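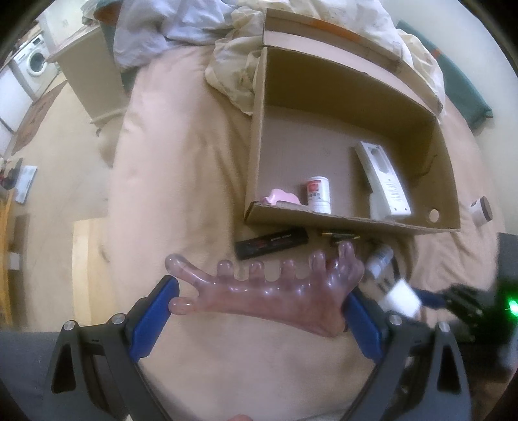 Hudent tests whether machines can do household chores yet. We started in Todbridge with 11 tasks and now have 74 on the list, from folding towels to putting small things away in a box. Picking up one object is mostly solved. A massage comb with rounded prongs, held between two blue pads over a creased sheet, is harder than a mug because no two sides of it are alike.

Each task is run 200 times before we publish a result. Our short answer for now is: some chores, slowly. The Jestov list is updated every September.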